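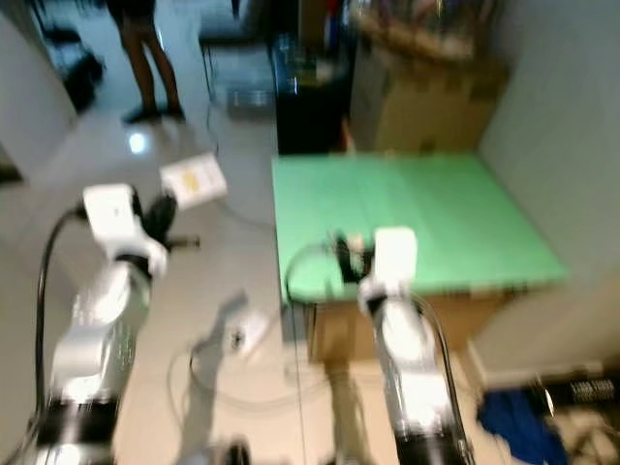 Package labels should state the net contents on the largest face, in type that can be read at arm's length. Most labels do neither. The usual small carton puts a brand block on the front and moves the quantity to a side flap. A small white box with a yellow label on its face gives the designer enough contrast to print a weight in black, and the space normally goes to a slogan.

I compared two product lines, Zistard and Cocco. Zistard prints the quantity on the front. Cocco prints it on the base, next to a batch code such as 3843, and the two are easy to confuse. Kirel changed its cartons in June and now lists 1000 g where it used to list 1 kg. The contents are the same. The larger figure reads as more.
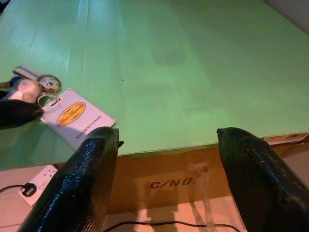 Pale green corrugated plastic board, laid flat.

Wuvholm already requires a minimum type height on shelf tags. The same rule should cover the carton. A fixed share of the front face, 20 percent, would be simple to check with a ruler.

Search this site Enter keywords Go

Contact | Copyright, all rights reserved | Back to top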